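To: sutcliffe-parents
Subject: Re: [sutcliffe-parents] Idling at the Brikuvberg gate

On Tuesday, Shona Maihi wrote:
> Could someone please tell me whether the no-idling rule is a rule
> or a mood? I counted 10 engines running at 8:40 this morning, one of
> them attached to a person reading a paperback.
> The sign is still facing the hedge.

Shona,

It's a rule. It was printed in the September newsletter, under the lost property, in the type size normally reserved for side effects.

The sign faces the hedge because the contractor put it up from the hedge side. I have asked the office twice to have it turned. The first time I was told it was a matter for the city, and the second time I was told it was a matter for the first person I'd asked.

On the bigger question, the school has a quote from Mavstead for a roadside air monitor. It comes to around $1000 installed, plus $200 a year for the privilege of looking at the numbers. Cesik makes a cheaper one that sends nothing anywhere, so somebody would have to walk out and read it. I lean toward the Mavstead, mostly from having met us.

What we could do for free is move pickup to the far side of the field and open the back gate. It adds a four-minute walk. I've timed it with a kindergartner and a cello.

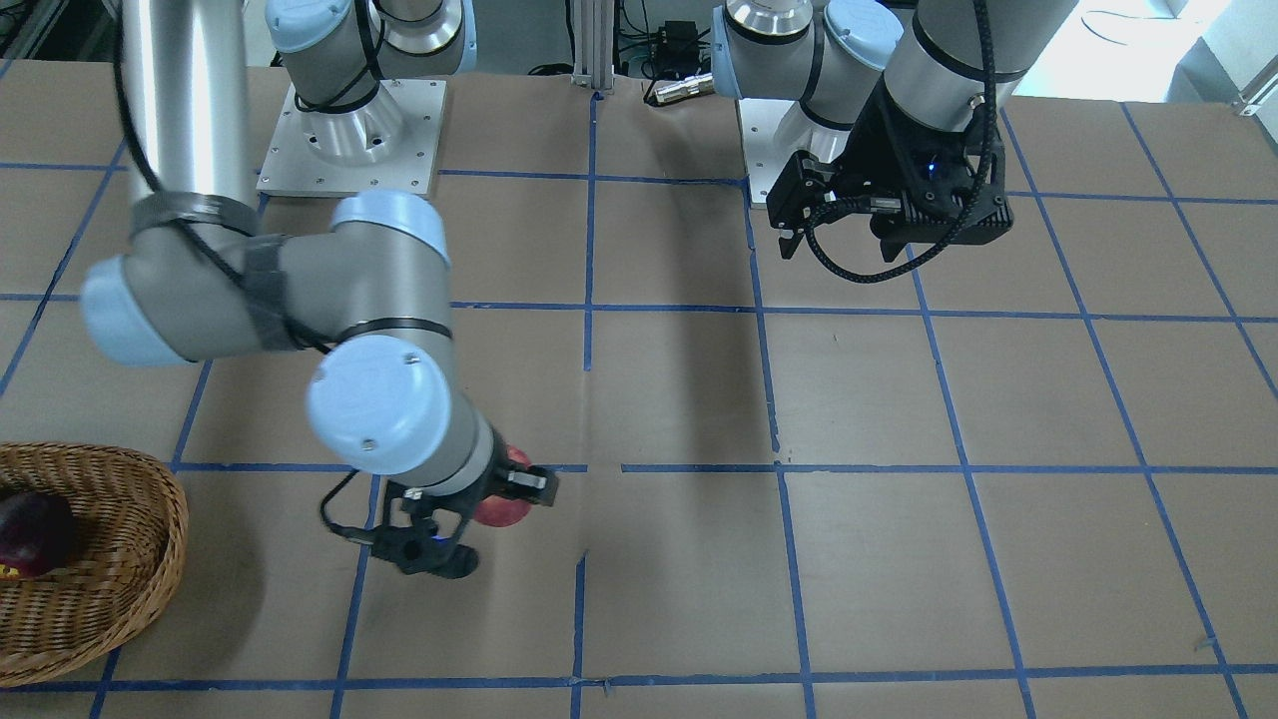
Marama Tapsell wrote back off-list that the back gate has been tried before, that it lasted until the first rain, and that she would support it again only if the path got gravel this time. She also wants the monitor at child height, and asks why every quote we've had puts it ten feet up a pole where the only lungs belong to pigeons.

Fair on both counts. I'll ask Mavstead about the height. The gravel I can't promise, though there is a pile of it behind the gym that has been there longer than my oldest.

If you want to be heard on the gate, reply to the list before the weekend. We need 40 families to say yes before the principal will put it on the agenda, and so far we have you, me and Marama with conditions.

And if the paperback reader is on this list: the key turns both ways.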